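What the butterflies were doing to my success rate

22/08/2021

I promised in May that I would write up the wallpaper business once I had real numbers. I now have real numbers and like them less than I liked the unreal ones.

For anyone new: I work on getting a robot arm to pick things up using only the camera at its wrist. The arm lives at Gwilliam, the workshop where I rent bench space, and the software that learns from my demonstrations is a small thing I call Lollow. I drive the arm by hand through a task, Lollow watches, and after enough of this Lollow gets to drive. The method is old and well understood by everyone except the arm.

My first set was 400 demonstrations against a plain gray backdrop. Plain gray is what you use when you want things to work. The policy I trained on it was lovely. It picked up caps, it picked up the little garden fork, it put them down where I asked. I showed it to people. Then I put up a different backdrop, changed nothing else, and it drove the gripper with great confidence into a patch of floor containing nothing at all.

So the question for the summer was a dull one, and I mean that as praise. If you have a fixed budget of demonstrations, is it better to spend them on more tries in one tidy setting, or to spread them over several ugly ones? There are papers on this. Most of them have more arms than I do.

I went with 6 backdrops. Butterflies on the walls and fake marble on the floor was the one I expected to be worst, and I picked it for that. Butterflies have edges, they have saturated color, and several of them are close to the color of the caps. The marble is its own problem. It has dark veins running through it that look, to a network of modest intelligence, very much like the tines of something. It is also scuffed in places, and the scuffs are pale and small and sit right where objects tend to end up.

Then I collected another set, the same 400 in total, divided among the backdrops as evenly as my patience allowed. Same objects, same arm, same operator getting steadily crabbier. I trained the same model on each set and tested both in rooms neither had seen, for 600 trials. If you have never run 600 grasping trials, picture watching someone else play a claw machine with your rent money.

The spread-out set won in the new settings, and by enough that I stopped worrying about luck. In the plain gray setting it lost a little to the gray specialist, which is fair. The specialist had been studying for exactly that test.

What I didn't see coming was where the failures went. I had assumed the butterflies would pull the gripper toward the walls. They hardly bothered it. The walls are far from the fingers for most of a grasp, and by the time the camera is low over an object they've mostly left the picture. The floor did all the damage. When I split the results by what had changed, a new wall cost me very little and a new floor cost me nearly everything. I had spent a happy evening choosing wallpaper for a problem that lived underfoot.

The fork was the hardest object by a distance. Caps are forgiving: get the fingers on either side and close. The fork is long and thin and wants to be held by the handle, and the model trained on gray kept going for the metal end, where the color is. The mixed model did this less. It still did it. I have a folder of these attempts and look at it when I'm feeling too pleased with myself.

A few caveats. I have a single arm, so anything odd about its joints is baked into both results. I was the only person giving demonstrations, and I have habits, chiefly impatience near the end of a grasp. And 2 of the backdrops turned out to be similar enough that I should probably count them as one, which I noticed after taking them down.

I've sent the logs to the people who run Ploltemov, who are kinder about small studies than most, and they asked whether cropping the camera view tightly around the fingers would get the same benefit for free. It might. I tried it on a small batch and got a muddle: better with caps, worse with the fork, since a tight crop often loses the handle altogether. I'd like to do it properly before saying more.

Next up is floors only. I have a roll of something called Iseck, sold as shelf liner, in a pattern I would describe as terrazzo with a grudge. The walls are staying as they are until that's finished, partly for the sake of a clean comparison and partly because I glued them. 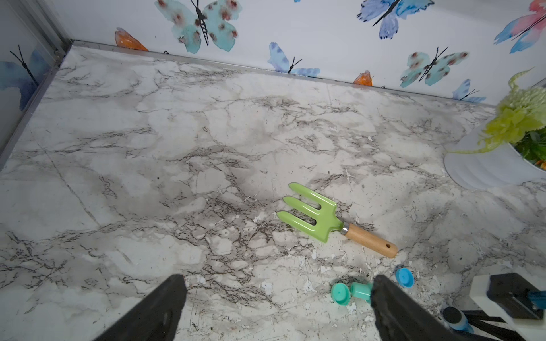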